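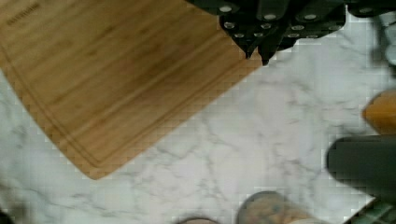
Forum > Küche & Haushalt > Arbeitsplatten und Oberflächen

Kalkränder und matte Stellen auf heller Marmorplatte - womit reinigen?

Diese Seite verwendet Cookies. Mit der weiteren Nutzung stimmen Sie der Speicherung zu. Einstellungen | Verstanden

November, 21:14 Uhr, geschrieben von spuelrand

Guten Abend,

wir haben in unserer Küche eine weiße Marmorplatte mit grauer Aderung, poliert, seit sechs Jahren. Bisher habe ich sie nur mit Wasser und etwas Spülmittel abgewischt, und das ging gut. Seit dem Sommer habe ich zwei Probleme.

Erstens gibt es neben der Spüle matte Flecken, meist rund, wie von einem Glas. Man sieht sie nur, wenn das Licht flach von der Seite kommt. Mit dem Finger spürt man einen kleinen Unterschied. Zweitens hat sich hinter dem Wasserhahn ein weißlicher Rand gebildet, ich vermute Kalk. Unser Wasser ist hart.

Im Baumarkt hat man mir einen Steinreiniger von Meltard verkauft. Der riecht leicht nach Zitrone, und auf der Rückseite steht nur "für Natur- und Kunststein geeignet". Ich habe ihn noch nicht benutzt. Ein Steinmetzbetrieb hat mir am Telefon 973 Euro für das Abschleifen und Neupolieren der ganzen Platte genannt, Anfahrt inklusive. Das ist mir für ein paar Flecken zu viel.

Meine Fragen: Bekomme ich die matten Stellen selbst weg? Wie löse ich den Kalk, ohne den Stein anzugreifen? Und muss die Platte neu imprägniert werden? Beim Einbau wurde das gemacht, danach nie wieder.

Eingelassen ist nichts, die Spüle ist von unten montiert. Geschnitten wird bei uns immer auf dem Brett, Kratzer sind also nicht das Thema.

Danke im Voraus.

grauwacke_77

Essigessenz, über Nacht einwirken lassen, am Morgen abspülen. Mache ich bei meiner Platte seit Jahren so, Kalk ist komplett weg.

Fedirska

Bitte keine Essigessenz. Ich nehme an, der Vorredner hat Granit, der verträgt das eher. Marmor besteht selbst überwiegend aus Kalk. Alles, was Kalk löst, löst auch den Stein - also Essig, Zitronensäure, Amidosulfonsäure, die meisten Badreiniger. Auch mit dem gekauften Mittel wäre ich vorsichtig, solange nicht ausdrücklich "säurefrei" oder "für Marmor" draufsteht. Der Geruch sagt darüber nichts, es kann einfach Duftstoff sein. Im Zweifel das Sicherheitsdatenblatt beim Hersteller anfordern.

Die runden Flecken sind vermutlich Verätzungen und keine Flecken im eigentlichen Sinn. Ein Glas mit Saft oder Wein, unten ein Tropfen, ein paar Minuten gestanden, das reicht schon. An diesen Stellen ist die Politur weg. Reinigen hilft da nicht, man muss die Oberfläche wieder glätten.

Für kleine Stellen geht das mit Marmorpolierpulver. Ich habe das von Grimosix benutzt, es gibt aber auch andere. So bin ich vorgegangen:

Fläche mit Wasser und einem pH-neutralen Reiniger säubern, danach gut trocknen lassen.
Etwas Pulver auf die Stelle geben und mit wenig Wasser zu einem Brei anrühren.
Mit einem weißen Filzpad in Kreisen reiben, mit mäßigem Druck, bis zu 5 Minuten pro Stelle.
Brei abnehmen, mit klarem Wasser nachwischen, trocken reiben und gegen das Licht prüfen.
Bei Bedarf wiederholen.

Erst an einer unauffälligen Ecke probieren. Manche Pulver enthalten Oxalsäure, dann Handschuhe tragen und auf die Angaben auf der Packung achten. Bei mir waren zwei von drei Flecken danach verschwunden, der dritte ist noch schwach zu sehen.

Den Kalkrand hinter dem Hahn würde ich mechanisch abnehmen. Ein paar Tropfen neutrales Spülmittel drauf, dann eine frische Rasierklinge sehr flach anlegen und schieben. Keinen Scheuerschwamm mit grüner Seite, der macht Kratzer. Wenn der Rand sehr dick ist, dauert es mehrere Durchgänge. Danach die Ecke nach dem Abwasch trocken wischen, dann bildet er sich kaum neu.

Zur Imprägnierung: einen Löffel Wasser auf die trockene Platte geben und eine Viertelstunde warten. Wird der Stein darunter dunkler, ist der Schutz nachzuholen. Vor Säure schützt eine Imprägnierung allerdings nicht, sie hält nur Öl, Kaffee und Ähnliches davon ab, einzuziehen.

spuelrand

Danke, vor allem für die Warnung. Der Wassertest hat einen dunklen Fleck ergeben, der nach einer Stunde wieder weg war. Ich bestelle Pulver und Imprägnierung und gebe den Meltard zurück.

plattenleger_nord

Noch eine Ergänzung. Zuerst polieren, dann imprägnieren, nicht umgekehrt. Zwischen beiden Schritten mindestens einen Tag trocknen lassen, an der Spüle lieber zwei. Imprägnierung dünn auftragen und den Überschuss abnehmen, bevor er antrocknet, sonst gibt es Schlieren.

Falls das Pulver nicht reicht: viele Betriebe polieren auch nur den Bereich um die Spüle. Nach einem Preis für die Teilfläche fragen.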